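Pryor: notas sobre la recogida de demostraciones

Seguimos grabando episodios para Voteris con dos pinzas manuales. El objetivo de agosto son 2,000 demostraciones; llevamos 952 válidas. 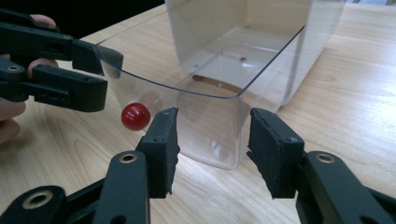 El criterio de validez es lo que más trabajo da. Un episodio se descarta si falta sincronía entre los dos flujos o si la mano tapa el objeto. Con una cubeta transparente y una bola roja brillante, los reflejos complican además la segmentación.

Grabamos a 60 Hz y submuestreamos después.
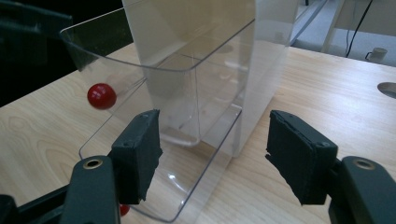 Bola roja vista a través de la pared de la cubeta.

La vista de muñeca pierde contexto en cuanto se acerca al objeto – por eso guardamos también una vista superior.

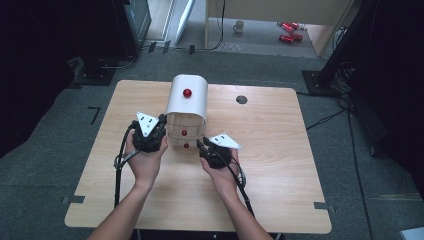
Las dos se alinean por marca de tiempo, con una tolerancia de 2 ms. Fuera de ese margen, el episodio va a revisión.
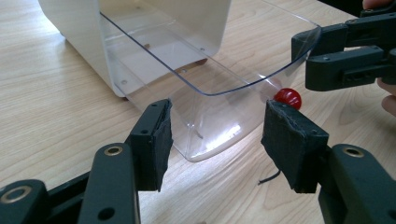
Última modificación: 2018-08-17

Pendiente: repetir la calibración y subir el lote a Plostavham.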